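Chapter 7
Gathering Examples

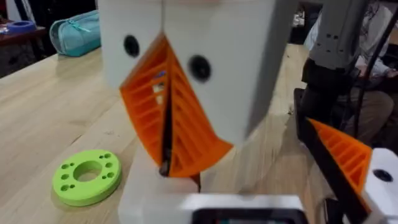

Nisha Mishra puts it bluntly in her notes for the Codstead workshop: a learning system can't be better than the examples it was given, and most of the trouble people blame on the model was there on the first morning of collecting. We start from the same place. Chapters 5 and 6 treated the examples as given. Now we look at how they are made.

An example, in this book, is one complete try at a task, recorded from start to finish. It holds what the cameras saw, where the joints were at each moment, and what the operator told the arms to do. On a two-armed setup there is often a camera near each gripper, and much of what it records is the other arm at close range. Students tend to want that view cropped. Leave it alone until you have read Section 7.2.

The Traltdale exercise runs through the whole chapter. Two operators take turns at one table and record 40 tries each at moving a flat ring from one place to another. They are given the same written instructions, and their examples still differ. One pauses before closing the fingers. The other comes in from the side and corrects late — a habit the system will copy if it sees enough of it.

Section 7.1 deals with writing the instructions. Section 7.2 covers camera views, and Section 7.3 asks which failed tries should be kept. The Azimi log sheet, used in all three, is printed at the back of the book. Fill in a copy by hand as you read, including the colour of each part and the name of the operator.

Terms to know before you begin: example, operator, try, reset, label.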